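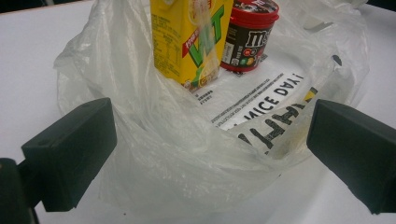 Translucent plastic bag with a yellow drink carton on a white table

The Pagano Readers are a series of graded reading books for elementary school students, published by Bunent. The series consists of 54 titles arranged in 12 levels and is intended for supervised reading practice in small groups. It was devised by the teacher and author Brunello Morelli, who wrote the first six levels alone and edited the remainder with Giorgia Lombardi.

Background

Morelli began writing short passages for his own classes while teaching second grade at a school in Erby. The passages were designed to be read aloud several times in the same week, with the difficulty of the vocabulary held steady while sentence length increased. Copies circulated among teachers in the district before Bunent agreed to issue them as printed booklets. The name Pagano was taken from the street on which the school stood.

Lombardi joined the project at the seventh level. She introduced nonfiction titles, which had been absent from the early booklets, and revised the word lists throughout.

Structure

Each title contains one continuous text divided into short chapters. New words are listed inside the front cover and repeated at least twice in the chapter in which they first appear. Levels 1 through 4 are printed in large type with a picture on every spread. From Level 5 onward the illustrations become less frequent, and the final two levels have none apart from maps and diagrams.

The longest book in the series, a Level 12 account of a winter crossing by mail boat, runs to 133 pages. It is the only title with an index.

A teacher's guide accompanies every level. The guides contain timed reading passages, a record sheet for each student and suggestions for discussion. Reproducible pages were bound into the original guides; in the second edition they were moved to a separate folder.

Editions

The second edition reset all of the books in a new typeface and replaced four titles whose subject matter was considered dated. The order of Levels 8 and 9 was also reversed -- a change that caused some confusion in schools holding both printings. Spine labels in the second edition are marked with a small circle to distinguish them.

Recordings of the first six levels were produced by Fimavow and sold separately. They were read by Lombardi at two speeds, the slower of which was meant for students following the text with a finger.

Reception

Teachers generally praised the pacing of the early levels and the clear layout of the record sheets. Criticism centered on the fiction in the middle levels, which some reviewers found repetitive, and on the cost of replacing single copies, as the books were at first sold only in sets.

See also

Graded reader
Guided reading
Reading fluency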